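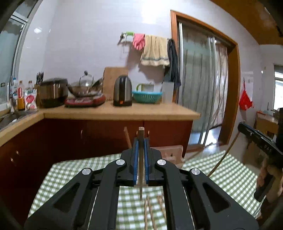

A chopstick gripped upright over a green and white gingham cloth.

Short lets and long rents: Ruba Karam on the Grendthorpe night cap

Oct 21, 2022

When Grendthorpe limited the number of nights a whole dwelling could be let to visitors, the stated purpose was to bring homes back to the long-term rental market. Whether rents would respond was left open. Ruba Karam, an applied economist who works on housing and local tax, has spent two years on the question with a matched set of lettings records from Grendthorpe and the neighbouring town of Preddale, where no cap applies.

"The first thing to settle is what the cap binds on," she says. "An owner who lets for three weeks in summer doesn't notice it. An owner who lets through the year does. If you average over both groups you get an effect close to zero, and people have published exactly that."

Her sample covers 2000 dwellings advertised at least once as short lets before the rule changed. For each one she holds the number of nights booked out of 365, the council tax band, and any later appearance as an ordinary tenancy. The records were joined in Jolter, a matching program that scores pairs of addresses and leaves doubtful ones for hand checking. Nearly 400 pairs needed that treatment.

"Flats are the difficulty. Flat 2, Flat B, first floor rear: these can be one door. We decided the rule for each building before looking at any rents, so that nobody could tune it afterwards."

The main estimate compares heavily let dwellings with lightly let ones, before and after the cap, in both towns. Among the heavily let group in Grendthorpe, the share moving into ordinary tenancies rose by 17 percentage points relative to the same group in Preddale. Karam regards this figure as sound. She is more guarded about what followed.

"Supply went up, that much we can show. The rent effect is small, negative, and confined to one- and two-bedroom properties. Larger houses show nothing I would want to defend. Many of them were sold, and a sale takes a dwelling out of my data unless the buyer lets it."

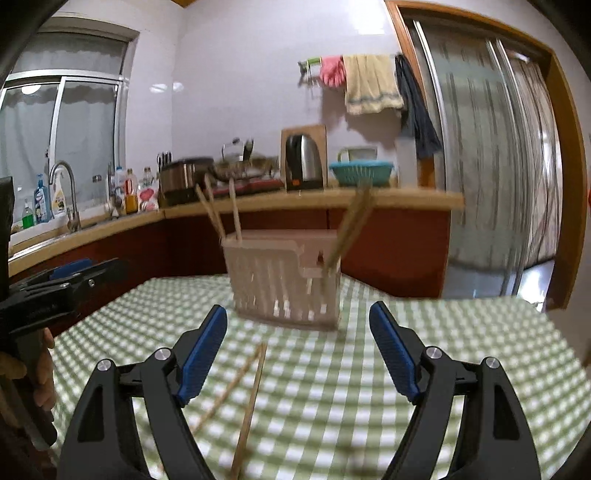 The distribution of booked nights is the part of the study Karam returns to most often. Under the cap an owner can let up to the limit without penalty, and the penalty above it is fixed, so there is a strong reason to stop just short. Plotted by band of nights, the lettings run level for most of the width of the chart and then fall to a lower shelf on the right. The pinkish plastic utensil holder standing on the checked tablecloth has much the same outline, with its stepped, lower section on the right of the front. Karam reads the size of the drop as a measure of compliance, with one reservation. "Some of it is relabelling. A guest who stays across two listings is recorded twice, each time below the limit. We can find a portion of those from the dates and the price. I would not claim we find them all."

Preddale serves as the comparison town, and critics have pointed out that it may itself have been affected. Owners prevented from letting in Grendthorpe could buy there, and visitors unable to book in one town could stay in the other. A working note by Moussa makes this argument and suggests that the estimate is too large by up to a third.

"It is a fair objection," Karam says. "If demand moved to Preddale, my control group was treated as well. We dropped the wards nearest the boundary and the figure came down slightly. Moussa would drop more of them. At some point you have no town left."

She also separates the effect on rents from the effect on local income. Cleaning, laundry and key-holding work in Grendthorpe declined after the cap, most sharply in February, when bookings had always been thin and only the full-year lets kept such work going. Tenants gained a little from lower rents, and some of the same households lost hours.

"I can put a number on each side, but they come from different sources and I don't net them off. The rent data are by dwelling and the earnings data are by area. People ask for a single figure and I decline to give one."

The next stage uses sale prices. Karam expects the cap to show more clearly there, as a buyer pays for every future year of letting at once, while a tenant pays for the present month. Early results are with two readers, and she would not discuss them beyond saying that terraced houses behave differently from flats and that she does not yet know why.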